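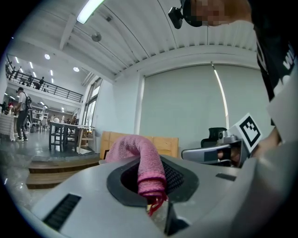 4.2 Collecting demonstrations with the hand-held grippers

I'll be frank that this part of the work took far longer than I'd planned. When Viorica Văduva and I sketched out the study, we set aside a fortnight in February for recording and assumed the fiddly bit would be training the policy. We had it the wrong way round. Most of what I'd pass on to another group comes from the hall, with two people wearing head cameras and everyone else getting on with their day behind them.

The set-up is simple enough. Each demonstrator works with a pair of hand-held grippers, and each gripper has its own wide-angle camera looking out past the jaws. The head camera gives us a third view, which we use only for checking and for labelling where one step ends and the next begins. We track jaw opening from the printed markers, and we get the path of each gripper from its own video. We call the whole pipeline Umov, after nothing in particular (Dong-geon Ko named the first folder and it stuck).

We asked for three kinds of task: picking up a rigid object and putting it down somewhere else, handing an object from one gripper to the other, and moving a piece of soft cloth. I'd expected the handover to be the hard one. It needs both hands to agree on a spot in mid-air, and our earlier policy from the Jadby data was hopeless at it. But people are very good at handovers, even with a lump of plastic on each hand, and their recordings came out short and tidy.

Cloth was another matter. A box has one shape, and a knitted scarf has as many as you care to give it. Our demonstrators squeezed it, rolled it, let it sag, changed their minds and took hold of it again lower down, and all of that went into the training set. Manju Tiwari watched a good chunk of the footage with me and pointed out that the same person would grasp the same cloth in quite different ways from one go to the next. At first we saw this as noise and tried to coach it away — a mistake, as I'll come to in a moment.

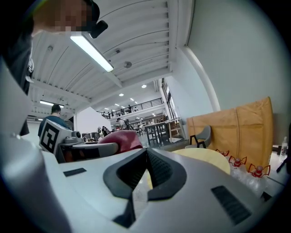

We also made a choice about the room. The older Stenemitz recordings were done in a curtained booth with even lighting, and they look lovely. A policy trained only on those fell apart as soon as somebody walked past. So we recorded in an open hall with a balcony over it, kept the furniture where it was, and let people wander about as they liked. There's daylight from the windows, there are strip lights overhead, and the grippers' cameras take in a great deal of both. We blurred all faces before anything left the recording machine, and the policy was trained on the blurred video so that nothing would have to be kept back later.

In total we kept 1658 demonstrations from 13 people. Each person had 40 minutes of practice before we started saving anything, which sounds generous, but the first few minutes with the grippers are mostly spent bumping the jaws into the table. Jana Lammers did the sorting. Her rule was to throw out a recording only if the gripper's path was lost or the task was abandoned, and to leave in the slow ones, the clumsy ones and the ones with a second grasp.

Back to the coaching. For the first batch we told people to take the cloth near the middle, lift straight up and avoid regrasping. For the second we told them nothing beyond where it should end up. We then trained one policy on each batch, with the same number of recordings in both, and ran 50 trials per policy on the robot. The uncoached policy did better on the cloth task, and it wasn't close. Watching the runs side by side, I think the reason is plain: when the cloth slipped, the coached policy had never seen anyone recover, so it carried on to the drop point with nothing in its jaws. 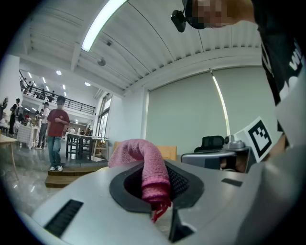

Figure 3. Cloth task in the open hall, seen from one gripper's camera. The pink knitted cloth hangs over the opening in the gripper body; the other jaw, with its marker block, is on the right.

For rigid objects the two policies came out level, which fits the same story. There's not much to recover from if the thing you're holding keeps its shape. Tươi Sầm reran the comparison with the Sheikh encoder in place of ours and got the same ordering, though both policies were a bit slower to close the jaws.

One weakness I can't tidy up here is the fringe. Loose threads are thin, they move with every small shake of the hand, and our jaw-opening signal says nothing at all about whether a few of them are caught. The policy sometimes let go of the cloth while still dragging it by the tassels. We scored those trials as failures, and we come back to them in Section 5.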